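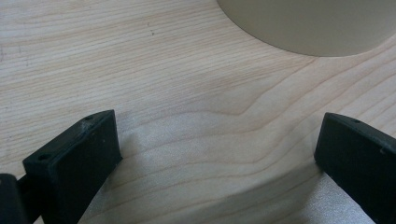 ## 4. Oiling the table top

Before you start this section, the legs must be fixed and the Temadell must stand level (see section 3). The top leaves our workshop with one thin coat of Harent hard oil. A second coat is put on by you, after the table has stood for 3 days in the room where it will live.

You need:

- the 400 ml tin of Harent oil from the accessory box
- the white pad
- two cotton cloths without fluff
- a pair of gloves

1. Open a window. The room should not be colder than 15 degrees.
2. Wipe the top with a cloth that is only a little damp, and let it dry for one hour.
3. Look along the surface with the light coming from the side. Dust and small crumbs are easy to miss on pale wood, and the oil will hold them there.
4. Shake the tin well. Pour a small quantity on the pad, never directly on the wood.
5. Rub in the direction of the grain. Where the grain makes a curve, do not follow it, but keep straight strokes from one end to the other.
6. Wait 8 minutes, then take away all oil that is still lying on the surface with the second cloth.
7. Leave the table alone overnight. Full hardness comes after one week.

**Note:** If you see shiny patches the next morning, first look from another side of the table. A patch that moves with you is only the window. A patch that stays in its place is too much oil, and you can rub it down with the dry pad.

**Caution:** Cloths with oil can catch fire by themselves. Put them in a bucket of water before you throw them away, or dry them flat outdoors.

### 4.1 Later care

Repeat steps 1 to 7 once a year. January is a good month, when heated rooms are dry. For water rings, use the Gerkance paste, and test it first under the edge.

Do not use steam, vinegar or kitchen spray.

Questions about the oil: ask for Ngọc Lưu at the Nghiêm workshop. Please have the number from the label under the top ready.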